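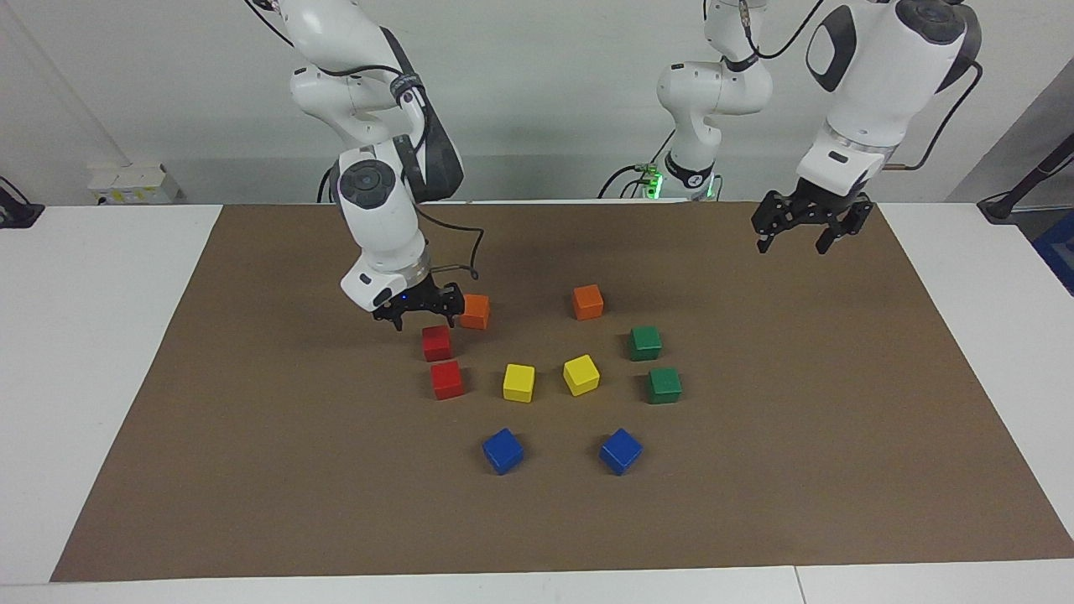 Color Sorting Layouts, Project Report
Sorcha Dolan, Cullinane group

Our project compared starting layouts for a color sorting task. The blocks are small wooden cubes, two each of red, orange, yellow, green and blue. We used a rough ring on a brown surface - the white table gave too much glare in April. The budget was 600 dollars, most of it spent on lamps.

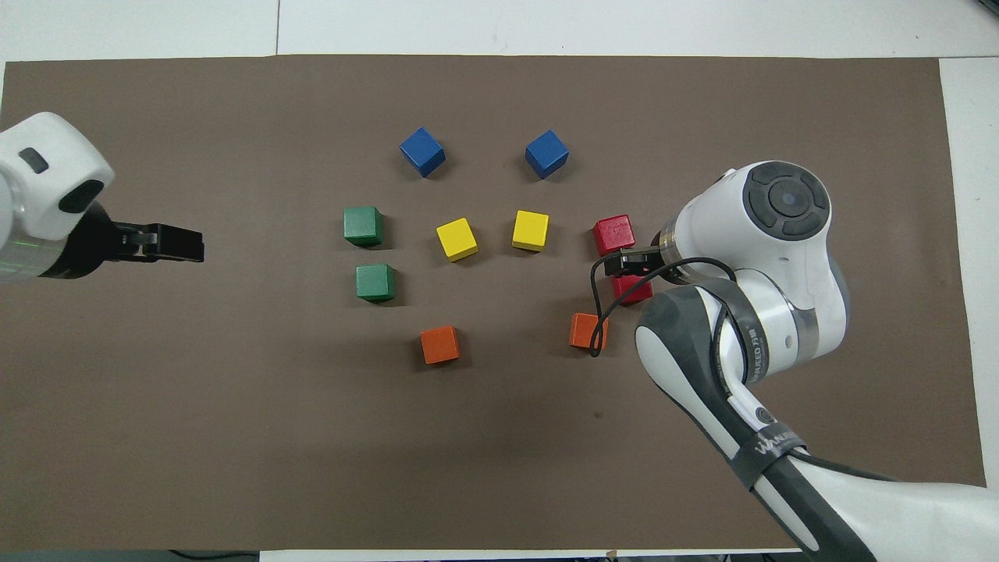
Vaton asked whether a ring is fair to the cubes in the middle, and wanted straight rows tried as well. Rows are planned for the next round.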